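Murnstead's bedding page promises a bed that looks made after one good tug. I paid $205 for the sheet and I'm not sold. Thu 2 April, folding day.

## Blue cloth, folded
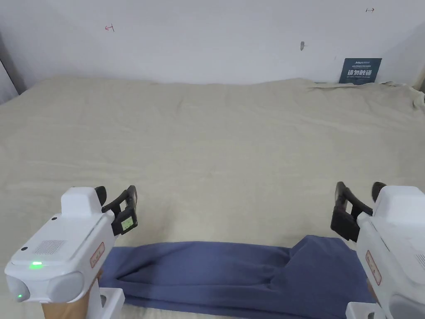 ## Flat, supposedly

The middle behaves if you don't look too closely. The wrinkles up by the wall are another matter, and I doubt ironing would last a night.

- Cream-beige cloth against a white wall. Forgiving color, I'll give it that. The navy piece is crumpled in the corner.

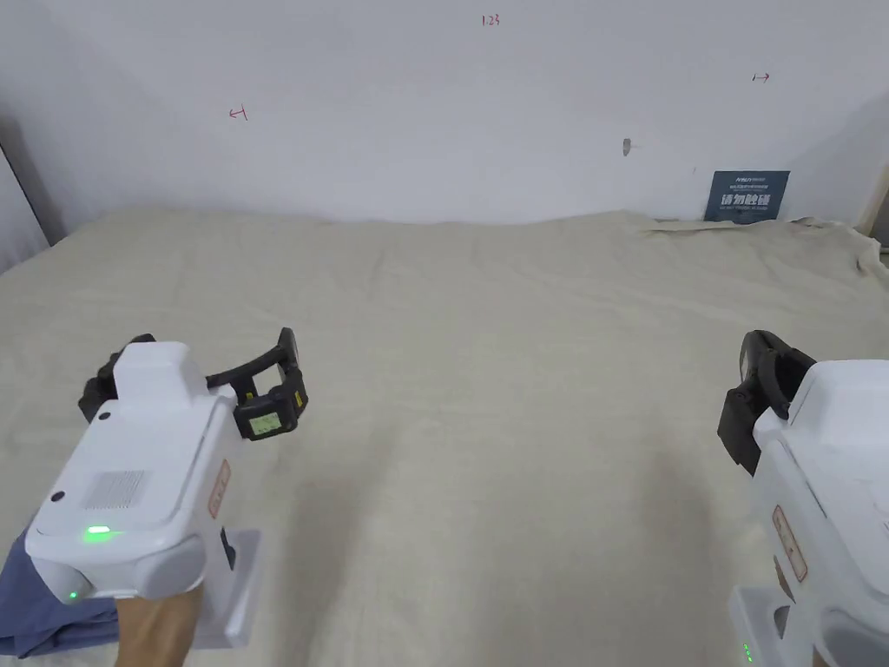 - Gray padded headboard, and blue cloth in a heap on the bed. Supposedly a plain cover hides creases. I still see creases.
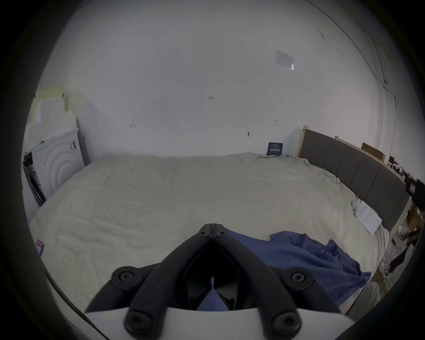
Milagros Inga wrote in to say that she irons hers slightly damp and has no complaints, and that I should try it before grumbling. Maybe. I'd want to see hers after a week.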